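Porkodmont Technical College Student Team Completes First Stage of Hand-Held Gripper Project

Nastau Project to Enter Manipulation Category of Horrocks Student Robotics Challenge in August

For release 18 May 2024

PORKODMONT - The Robotics Club at Porkodmont Technical College has completed the first stage of Nastau, a student project in which manipulation tasks are demonstrated by a person with a hand-held gripper and the recorded motion is used to train a fixed robot arm. The team has registered Nastau for the manipulation category of the Horrocks Student Robotics Challenge, which takes place in August.

The first stage covered the gripper hardware, the recording procedure and a set of 200 accepted demonstrations. The second stage, now under way, covers training and testing on the arm in the college's automation laboratory. The club has 18 student members, drawn from the mechanical engineering, electronics and computing programs.

"Our earlier entries were programmed point by point with a teach pendant," said Brayden Thibodeau, student lead for Nastau. "That works if the part is always in the same place. The challenge rules move the part between runs, so we needed a different method. With the gripper in your hands you can show the motion at the speed you want and start again right away if you get it wrong."

The gripper is held in both hands during a demonstration. Printed square markers are fixed to it, and software written by the team estimates the position and orientation of the tool from the appearance of those markers in recorded video. Each recording is checked for gaps in tracking before it is accepted. Recordings in which the markers are lost for longer than the permitted interval are discarded and the demonstration is repeated.

Marker placement took up most of the fall semester. The initial design used a single flat marker plate, which dropped out of tracking whenever the wrist was turned past a certain angle. The team replaced it with blocks that carry markers on more than one face, so that rotation of the tool brings another pattern into view. Block edges were also enlarged to leave a plain white border around each pattern, after tests showed that detection was less reliable when the border was narrow.

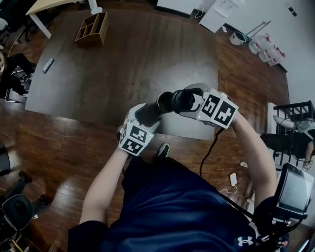
The Nastau gripper held over a work table, with markers on the white cube and the larger white block.

Demonstrations follow a written procedure prepared by Wendy Sugden, who is responsible for data quality on the team. The operator brings the tool to a start position, holds still for a short interval, carries out the task and holds still again at the end. The two pauses allow the software to separate one demonstration from the next without manual editing. Operators change places at set intervals so that the recordings do not reflect one person's habits only.

"The procedure is the part we rewrote most often," Sugden said. "People speed up when they have done the same task many times. The arm cannot follow some of those movements, so the recording is no use to us even if the tracking is perfect. We now compare each one with the joint speed limits on the same day."

The recorded paths are converted to arm motion by a program the students have named Clusar. It applies the offset between the hand-held tool and the tool flange of the arm, removes jitter from the marker estimates and rejects any path that would take a joint outside its range. Clusar also writes a log giving the reason for each rejection - a feature requested by the operators, who had previously been told only that a recording had failed.

Project supervision is provided by Tsutomu Higuchi, instructor in automation, and Wendy Parsons, laboratory manager. Students enrolled in the applied robotics course may count their work on Nastau toward the practical component of the course, subject to a written report and an oral review.

"Calibration is where a project of this kind usually loses time," Higuchi said. "An error of a few millimeters in the marker geometry goes straight through to the arm. The students measured their blocks, found that the prints did not match the drawing, and corrected the model to the measured parts. I would expect the same from a technician in industry."

Testing on the arm will begin with a pick-and-place task using a single part in varying positions. An insertion task with closer tolerances will follow. Both are based on the published rules for the manipulation category, under which the arm must operate without operator input once a run has started. Changes to the gripper will be limited to repairs during this period, as any change in marker geometry would require the existing recordings to be reprocessed.

The team intends to make its marker block drawings, recording procedure and a version of Clusar available to other student clubs after the competition. Documentation is being prepared by second-year students who will take over the project in the next academic year.

Membership in the Robotics Club is open to all students enrolled at the college. No prior experience with robot arms is required. New members complete a laboratory safety session with Parsons before taking part in work on the arm; marker tracking and software work can be started without it.

About the Porkodmont Technical College Robotics Club
The club is a student organization supported by the Department of Automation. It meets during the academic year in the department's teaching rooms and enters student competitions in manipulation and mobile robotics.

Media contact
Terence Stockdale
Communications Office, Porkodmont Technical College
Interviews with team members and visits to the automation laboratory can be arranged through the Communications Office.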